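Notebook, variable star group, Porden
Sunday, 21.40

The reduction of the Rurden field was resumed this evening. Of the 416 exposures taken with the Femia camera, 19 have been rejected for trailing and a further set is held back until the flat fields have been checked. The comparison star used last season is no longer considered safe. Its brightness drifts slowly over the run, and the drift follows airmass too closely to be dismissed.

A new ensemble of fainter stars has been adopted in its place. Scatter in the light curve is lower, although the second minimum remains poorly covered — cloud came in before egress. The period search was repeated with 1000 trial shuffles of the data. The main peak survives. The peak at half the period does not, and should be left out of the draft.

Colleagues using the Geum pipeline are asked to note that times are still written as start of exposure. They must be moved to mid-exposure and corrected to the barycentre before any fit is made.
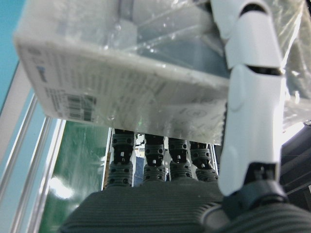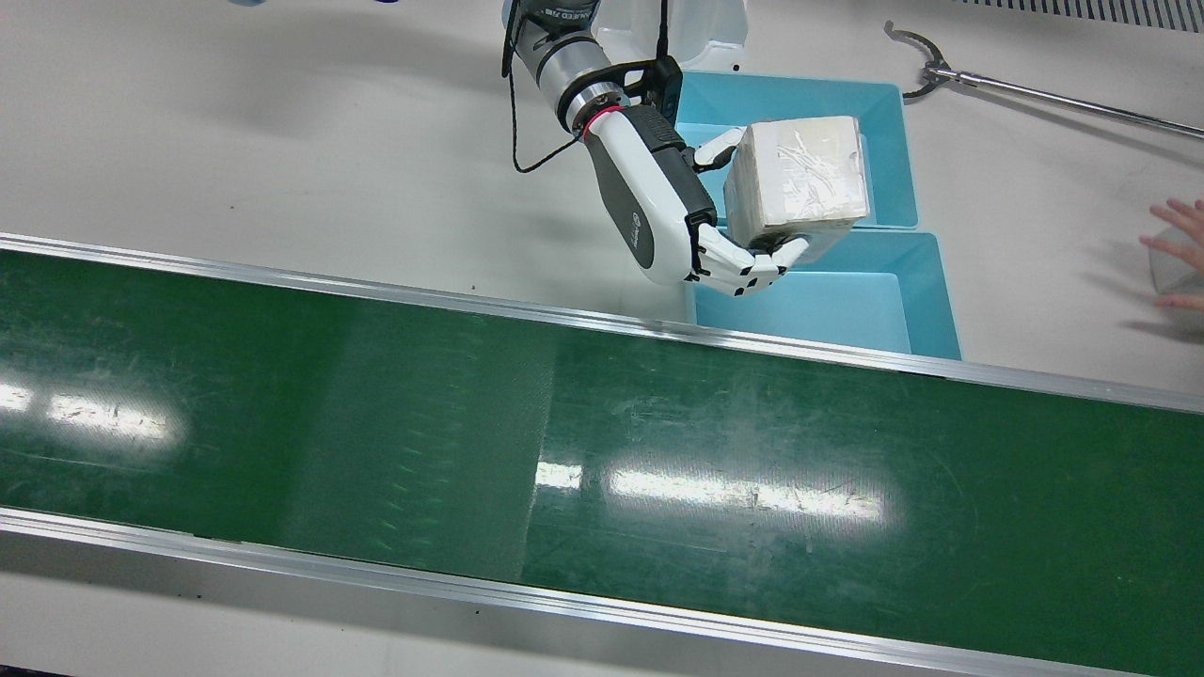

Frame 296 shows a faint streak close to the target. It is probably a satellite, but the raw file should be kept. Flats to be repeated at dusk if the sky allows. The dark frames are from December and need replacing as well.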